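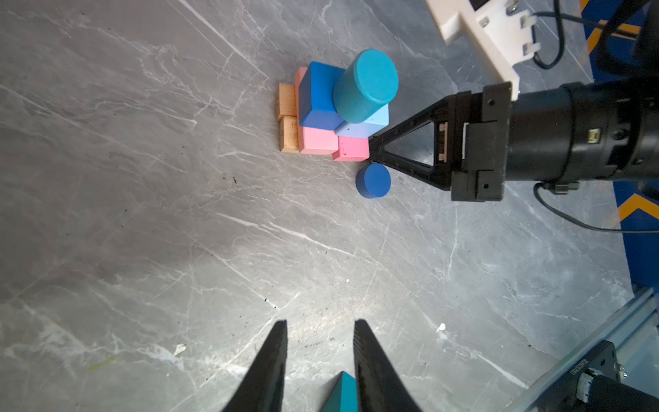 4.2 What gets built when the box is mixed

Most studies of block play give children a matched set, all one color or all bare wood, and then look at how tall the result is. We were much more curious about the messy boxes that families and classrooms really own, where painted pieces from one set have drifted in with plain ones from another. The Solcombe sessions used boxes of exactly that kind, and they turned out to be a delight to code.

A cluster like the one in Figure 3 shows why. Height tells us very little about it. What matters is how the pieces press up against each other: a teal cylinder standing at the top, partly on a light blue block, with a dark blue block tight against its side and pink ones packed in around them. Two unpainted wooden blocks make a low wall along one flank. We called this layout a "huddle," a word we borrowed from a builder in the pilot, and we score it on contact between pieces.

Figure 3. A huddle with a wood flank. The short navy cylinder lying close to the cluster on the tabletop is scored as a satellite (see 4.3).

Huddles were common enough to deserve their own category. Of the 31 builders in the main study, more than half made at least one, and several went back to the form again and again. Towers, which we had expected to dominate, were the first choice mainly for the youngest group. Ásdís Ladefoged, who did the first pass of coding, noticed early on that colors tended to gather by family inside a huddle. Blues sat with blues and teal, pinks with pinks. Plain wood went to the outside far more often than we would have guessed, usually as a wall or a base. We find this a lovely result! It suggests that builders treat bare wood as a kind of background material, even when its size and shape would let it serve anywhere in the structure.

There is a less exciting reading, and it needs to be taken seriously. In the Tatusley boxes the wooden pieces were a little larger on average than the painted ones, so size alone might push them to the edges. To check, we ran a short follow-up in June with 4 builders and a box in which every plain block had a painted twin. The wood still went to the outside in most of their huddles. The group is far too small to settle the matter, but the pattern did not go away.

4.3 Satellites

A satellite is any piece that touches the table, touches nothing else, and lies within one block length of the main cluster. Earlier schemes throw these pieces out as leftovers. We kept them, and we are glad we did. Across some 2,000 coded layouts, cylinders showed up as satellites more than any other shape, short ones above all. A still layout cannot tell us whether such a piece was set down on purpose, so the code records position only. Where a cylinder lay so near the cluster that contact was hard to judge, 2 coders marked it separately and then went over the difference together. The rules they used for close calls are given in full in Appendix B.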